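Small web tools should charge from the first day

I have stopped signing up for free web apps. This is a bit awkward for someone who has spent years writing about them, and I still look at most of the new ones that land in my inbox. But when it comes to putting my own lists, notes and bookmarks into a service, I now go looking for the pricing page first. If there isn't one, I close the tab.

The thing that pushed me over was Puta. It was a bookmarking site with a good search box and a browser button that worked every time. I used it daily and had 300 saved links in it, most of them with a line or two of my own notes attached. In March an email arrived saying the site would go dark in 15 days. There was an export button, which gave me a file with the links and none of the notes. I wrote to ask about the notes and got an automatic reply.

I was annoyed, but I couldn't say I had been cheated. I had never paid a cent. The people who ran Puta had server bills every month and I had contributed nothing to them except traffic, which made the bills bigger. 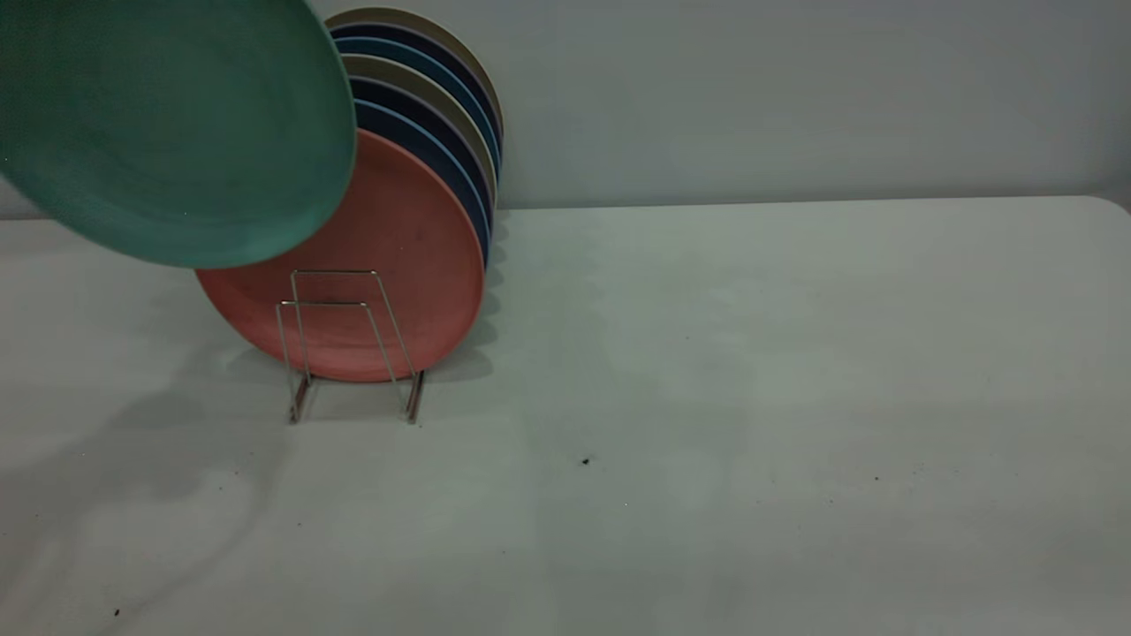 Teal and salmon-pink plates with a wire rack.

The usual argument for starting free goes like this. A new service needs users more than it needs money. Charge too early and people won't try it, so growth stalls, so nobody invests. Get the users first and the money can be sorted out later, through ads or a paid tier or a sale to a bigger company.

That makes sense for a social network, where the whole value is that other people are there. It makes much less sense for a to-do list. My to-do list does not get better because a stranger in Halifax has one too. For single-person tools, the only thing a crowd of free users does is cost money and fill the support inbox.

Sonell is the case I keep coming back to. It does invoices for people who work alone, and it has charged since the day it opened. The first version was ugly. It couldn't handle two tax rates on the same invoice and the date picker was in the American order with no way to change it. I paid anyway, because I needed to send invoices, and I complained about the date picker. It was fixed that same week.
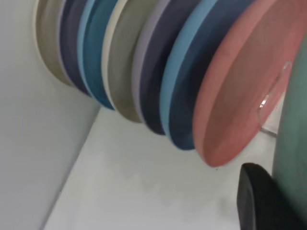

I doubt that would have happened on a free service. When everybody is a free user, a complaint is one more message in a pile. When a person is paying, the complaint comes with a small threat attached, and the company knows it. I have had more straight answers from Sonell's help desk than from every free app I have used put together. Sometimes the answer was no, they weren't going to build it. That was fine too. I would rather have a no on the first morning than a cheerful "great idea!" and then silence.

Jedness tried to have it both ways. It began as a free shared calendar, built up a decent following, and then moved the features people liked behind a monthly fee. The fee was fair. I would have paid it at the start without a second thought. But people had built their habits around the free version, and having it taken away felt like a price increase from zero, however reasonable the number was. The forum was unpleasant for weeks. I counted 61 replies in a single thread and could find very few that discussed whether the calendar was worth the money.
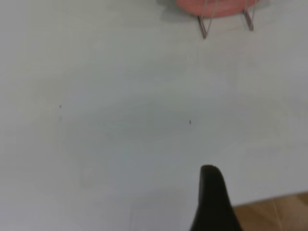 A pale tabletop, with a salmon-pink disc on a thin wire stand.

There are fair objections to all this. The first is that some people can't pay, students especially, and a web where every small tool has a fee would leave them out. I take that seriously. A discount or a free year for students is easy enough to set up, and a company with paying customers can afford to offer it. A company with no customers can't afford to offer anything for long.

The second is that you can't judge software until you have used it. I agree, and that is what a trial is for. A trial tells you on the way in what will happen at the end of it. Two weeks is plenty for most tools. I'd make it a month for anything to do with money, as you need to see it through a full billing cycle.

The third objection is subscription creep, and it's the one I have the most trouble with. I went through my card statement before writing this and I didn't enjoy it. A few dollars here and there adds up quickly when half of them are for things you opened twice. I cancelled Pacheco, a note-taking app that charges 40 dollars a year, after I saw that my last note in it was a shopping list from the previous winter.

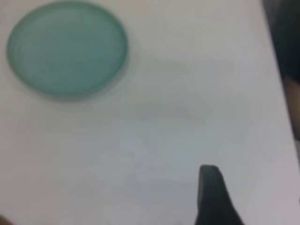 Teal-green disc on a white tabletop.

Still, cancelling Pacheco was easy. One button, a confirmation, and a file with all my notes in it, including the shopping list. They will keep the account dormant for a year in case I change my mind. A business that expects people to pay has also had to think about how they leave, and it shows.

Paying is no guarantee, of course. Paid services close too, and some of them treat their customers badly on the way out. What a price does give you is a rough idea of whether the thing can stay open. If I know what a tool costs and I can guess how many people use it, I can do the sums on the back of an envelope. With a free one there are no sums to do. You are relying on the patience of an investor you have never met.

So if you are building something small and useful, put a price on it before you open the doors. Make it low if you're nervous. You will get fewer sign-ups than you hoped – probably a lot fewer – and the ones you do get will tell you what is wrong with it.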